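Trikside Community Help > Home > Kitchens and Surfaces

Yellow mark on white countertop, is it permanent?

Posted by Katia Lombardi, 2020-08-28

We rent a flat in Benbridge and the kitchen has a plain white countertop. I left a turmeric paste jar on it overnight and now there's a yellow ring. Dish soap took off the top layer but the ring is still there. Our deposit is $371 and the move-out check is in 7 days. I don't know what the counter is made of. What can I try without wrecking the finish?

geltmont_dan

Baking soda and a little water. Mix it to a paste, spread it over the ring and leave it for 30 minutes, then wipe with a soft cloth. Don't scrub hard. If the surface is glossy you can dull it, and a dull patch is harder to explain to a landlord than a stain.
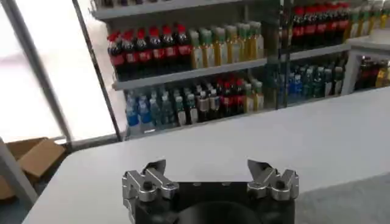

Do a small test near the wall first. If the paste only lightens the ring, do it again the next day. Turmeric also fades in sunlight, so open the blinds if the counter is near a window. Mine took about four days to go.

p.erturk

bleach. worked for me

marlow22

I would hold off on bleach until you know the material. Some counters are fine with it diluted and some turn yellow themselves. Ask the landlord or look under the overhang for a label.

Also check your lease. Mine lists stains under normal wear up to $100, and I worried over a coffee ring for no reason. If yours doesn't say, email them before the check and keep the reply.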